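Tundent 园区路径巡检底盘:选型、预算与部署准备

Mar 28, 2026 作者:Cavier 设备技术组
阅读时间:9 分钟

Tundent 是面向园区、校园及低速内部道路的户外移动底盘,由 Canus 负责底盘与驱动,Vaněk 提供导航计算单元,Cavier 承担系统集成、现场勘测与售后。本页供采购、基建和运维部门在立项阶段使用,内容包括适用范围、配置差异、费用构成、场地条件和验收要求。电气接口定义、通信协议及安装图纸另见技术附件,签署询价函后提供。

适用范围

Tundent 按硬质铺装路面设计,包括混凝土、沥青和勾缝平整的砖铺路面。压实砾石路面可以通行,但里程计误差增大,轮胎磨损加快,建议仅作为连接段使用。松散沙土、连续台阶和积雪路面不在支持范围内。草坪通行须在订货时注明,并更换宽胎组件,换胎后转弯半径与制动距离以附件中的修正表为准。

典型任务为固定路线巡视、周界影像采集、环境参数记录和小件转运。四类任务共用同一底盘,差别在上装和电源分配。同一台设备可以更换上装,每次更换后需重新标定传感器外参,并在维护记录中登记。载人、牵引挂车和公共道路行驶均不支持。

配置说明

基本型包含底盘、单电池仓、前后避障传感器、急停按钮和遥控器。导航型在基本型上增加 Vaněk 计算单元、前向相机、卫星定位天线及路线编辑软件。扩展型再增加第二电池仓、自动充电接口和上装供电母线。

三种配置的机架相同,基本型可在日后升级为导航型,需返厂或由 Cavier 工程师现场施工。导航型升级为扩展型涉及线束更换,工时较长,预算上并不划算。如果两年内有自动充电需求,应直接采购扩展型。

额定载荷为 80 公斤,含上装自重。超过额定载荷时控制器会限速并记录事件,持续超载不在保修范围内。计算载荷时应把支架、线缆和防护罩一并计入,转运任务还要计入货箱。重心高度的允许范围与载荷相关,曲线见附件。上装含升降桅杆的项目,须提交桅杆展开状态的重心数据。

路线条件

报价前须完成路线勘测。勘测以实际行驶路线为对象,园区总平面图只能作为辅助资料。总图通常不反映路缘高差、绿化修剪状态、临时停放和井盖下沉,而这些因素决定限速区的划分和传感器配置。

建议申请单位先自行拍摄一组低视角照片,拍摄高度与底盘前向相机接近,沿行驶方向每个直线段一张,路口各方向一张。低视角下路面占画面比例大,路缘与种植带的边界较易辨认,人站立拍摄的照片参考价值较低。
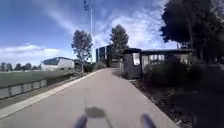

场地要求 / 路面与边界

图中路段属于条件较好的一类:混凝土路面较平整,表面有轻微擦痕和零散深色印迹;左侧有略微抬高的浅色路缘带,右侧直接接种植带。此类路段可按标准限速规划,预算中不必列入路面整治费。两侧边界性质不同,应分别处理。

有路缘一侧,路缘可作为横向定位的参考特征。路缘颜色与路面接近时,单靠图像分割不可靠,应以高差检测为主。高差过小、传感器无法稳定识别的路段,需在路线文件中手工绘制边界线。

种植带一侧没有硬质边界时,须设置软件禁行区,并预留横向余量。余量按植物生长旺季的外缘计算。每年 6 月应复核一次,养护合同中宜写明修剪线位置。覆盖物和土壤被雨水冲至路面后会降低附着力,路线沿种植带延伸较长时,清扫频次应列入运维预算。

光照与阴影

户外路线的光照变化比室内大得多。底盘背光行驶时,自身影子会落在前方路面上,桅杆或天线也可能投下细长阴影。Vaněk 计算单元默认启用自身阴影滤除,更换上装、增加桅杆或改变天线位置之后,应重新生成轮廓文件。轮廓文件未更新时,常见现象为直线段无故减速。

大面积树荫与日照路面交界处,相机曝光需要调整时间。一条路线上如有多处明暗交界,建议选配宽动态相机,并在交界前设置缓冲限速段。广角镜头的边缘畸变由标定参数校正,标定板随导航型配置提供。

定位与遮挡

开阔草地旁的路段一般有较好的卫星信号。靠近建筑外墙、挑檐和大树冠下时,多路径效应明显,系统转为以里程计和视觉特征为主。玻璃或反光幕墙对激光测距有影响,应在勘测表中单独标出。路线终点紧邻建筑的,停靠精度以视觉标记保证,标记的数量和安装位置由勘测报告给出。

需要自建差分基站的项目,基站天线应固定在稳定结构上。旗杆、灯杆等细高构件受风摆动,不作推荐。基站与机房之间的供电和网络布线由业主承担,宜在土建阶段预埋管线。

费用构成

设备采购价通常只占首年支出的一部分。编制预算时应按以下科目分别列项:

底盘及选定配置
上装及安装支架
路线勘测与地图制作
充电点土建、供电及防雨设施
网络接入或专网流量
操作人员培训
首年备件包
保险及内部安全评审

首年备件包的编号为 3,794,含轮胎、避障传感器窗片、密封圈、保险丝及遥控器电池。备件包不含驱动电机和电池模组,这两项按单件报价。电池模组属于受限运输物品,跨境订单的运输时间需单独确认。

第二年起的固定支出主要为软件维护、年度标定和易损件。软件维护到期后设备仍可运行原有路线,但不能新建路线,也不再获得安全更新。采用租赁方式时,标定和易损件包含在租金内,路线变更按次收费。

数量测算

所需台数由单圈时间、巡检间隔和充电时间共同决定。测算时应使用限速后的平均速度,不得使用标称最高速度。路口等待、行人避让和停靠拍摄都计入单圈时间。行人密集时段避让次数波动较大,应取高峰时段实测值。

以一条单圈 143 分钟的路线为例,若要求巡检间隔不大于单圈时间,单台设备在连续运行中无法兼顾充电,至少需要配置两台交替执行。若夜间可以停运,则可采用单台加第二电池仓的方案,前提是白天累计行驶时间在电池容量允许范围内。低温地区应按附件中的容量修正系数折减。

备用机不必与主机同配置,但计算单元版本必须一致,否则路线文件需要转换。多台设备共用一个充电点时,应核对排队时间,并保留一个可供人工停放的位置。

充电点与存放

充电点地面应平整硬化并有排水坡向,周围不得堆放可燃物。自动充电接口对停靠角度有要求,前方应保留直线进入段。充电点可设在建筑挑檐下,但需核对檐口滴水线,避免滴水直接落在接口上。

供电回路应独立设置,配剩余电流保护装置。临时拖线插座不予验收。长期存放时电池保持部分电量,存放温度范围见电池模组标签。

交付与验收

交付顺序为勘测报告确认、设备出厂测试、现场安装、路线录制、试运行和最终验收。试运行应覆盖早晚不同光照,并至少包含一次湿滑路面工况。天气不具备条件时,可先签署阶段性验收,湿滑工况随后补测。

验收项目包括急停响应、避障停车距离、路线重复精度、自动返航和通信中断后的行为。通信中断后默认原地停车并保持示廓灯亮起,如需改为返回充电点,应由业主安全部门书面确认。所有测试数据以原始日志形式移交,格式说明见附件。

询价资料

提交询价时请附路线平面图、低视角照片、最大坡度、最窄通行宽度、上装重量及重心高度、计划运行时段和现有供电位置。资料不全的项目只能给出配置参考价,不作为投标依据。路线跨越不同管理单位时,请同时提供各单位的通行许可意见。

勘测完成后,Cavier 出具正式报价和场地整改清单。整改清单中标为“必须”的项目应在设备到场前完成,标为“建议”的项目可在试运行期间实施。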